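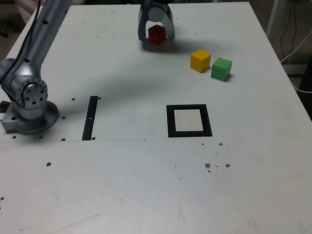
The Grerham arm with the red cube, yellow and green waiting their turn.

Reviewed 14/06/2018

I went to the Okeo open day to see whether the Grerham bench arm deserves its brochure. Rongrong Cai ran the demonstration and was patient with all of us, including the man who kept asking if it could iron.

It moves smoothly, and quieter than my fridge. The grip is gentle enough for small cubes, which is as far as the day's ambitions went. The table has had a hard life - scuffs, stains, more spare holes than a pegboard.

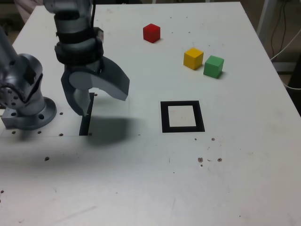
My grumble is the software. Vira Holovko showed me the menus and I was lost by the second one. The March update is said to help. The manual runs to 903 pages and I was offered a copy to carry home. I declined.

Good arm, dreadful menus, decent biscuits. 3 out of 4, and one of those is for the biscuits.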